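4.2 Garment handling on the bed

The kitchen and entryway sessions described in Section 4.1 took place on hard, level surfaces. The bedroom sessions did not, and we treat them separately. Most households in the Skanura study folded at least part of their laundry on a bed. When we asked why, the usual answers were that the bed was close to the closet, that it was the largest clear surface in the home, and that it was at a comfortable height for someone who did not want to stand for long. Two households said they had tried a table and gone back to the bed within a few weeks.

The bedroom portion of the study covers 73 folding sessions in 11 households, with a total of 370 garments handled. Participants used their own clothes and their own bedding, and they were asked to work at their usual pace. We did not ask them to make the bed first. In some homes the comforter had been pulled back and the clothes went straight onto the sheet; in others the bed was fully made and the clothes went on top of a quilt or bedspread. We recorded the type of covering for each session but did not try to balance the groups.

4.2.1 Surface effects

A bed differs from a table in two ways that matter for folding. The first is that it gives under pressure. When a person presses down to flatten a sleeve, the mattress sinks and the cloth around the hand draws inward. On a table the same motion pushes the wrinkle out toward the edge of the garment. The second is friction between the garment and the covering. A cotton shirt on a smooth quilt slides easily and can be turned with one hand. A fleece garment on a woven sheet tends to hold, and pulling on it often moves the sheet as well.

We coded each fold as a slide fold, in which one part of the garment was drawn across the surface, or a lift fold, in which the part was raised clear and laid over. Slide folds were common with T-shirts, pajama pants and pillowcases. Lift folds were common with anything thick. The choice did not seem to be a deliberate one. Several participants, asked afterward how they folded a heavy sweater, described a slide fold and were surprised when we told them we had coded a lift.

4.2.2 Thick garments

Of the garments handled, 17 were fleece or heavy knit. The number is small -- the study ran mainly in warm weather -- and we report these items only in outline. They took longer to fold than lighter clothes, and participants went back to them more often after setting them down. The main difficulty was the fold line. A thin shirt creases where it is bent. Fleece bends into a rounded roll, and the upper layer springs back a little when the hand is taken away. Some participants dealt with this by pressing along the roll with the forearm. Others left the roll as it was and placed another item on top.

Sleeves were handled in one of two orders. In the first, both sleeves were laid flat and the body was folded over them. In the second, the body was folded down to a rough rectangle and the sleeves were tucked in at the end. The first order gave a flatter stack. The second was faster, and it was preferred by people who kept their sweaters in a deep drawer where the final shape mattered less.

Figure 6 shows a fleece item spread on striped bedding. The sleeve-like part at the left is flat, while the thicker folded section toward the center and right is raised and rolled over, with its fuzzy edge standing up as a ridge. The bedding has soft creases of its own, a condition we scored as "unsmoothed" under the Ekilitz surface scale.

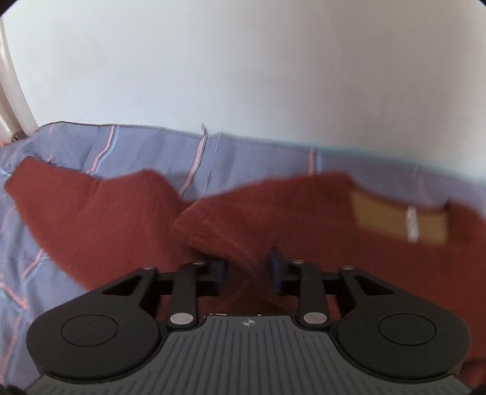 Figure 6. Rust-red fleece garment, partially bunched, on lavender-blue striped bedding.

Unsmoothed bedding was more common than we had expected. Participants often smoothed the covering once at the start of a session and then left it alone, so that by the last few items the surface was uneven again. We found no clear link between the state of the bedding and the time taken for light clothes. For thick garments the creases made even less difference, probably due to the stiffness of the cloth itself.

4.2.3 Coding notes

Bunched garments were hard to label consistently. A robe and a long sweater can look much alike when only part of the item is spread out, and our coders disagreed on garment type more often for fleece than for any other material. We therefore merged these into a single "heavy upper" class. Stripes and plaids in the bedding caused no trouble in coding fold lines by eye, though they did make it harder to trace hems where the garment was also patterned. Items in that second group were coded twice, and the later code was kept.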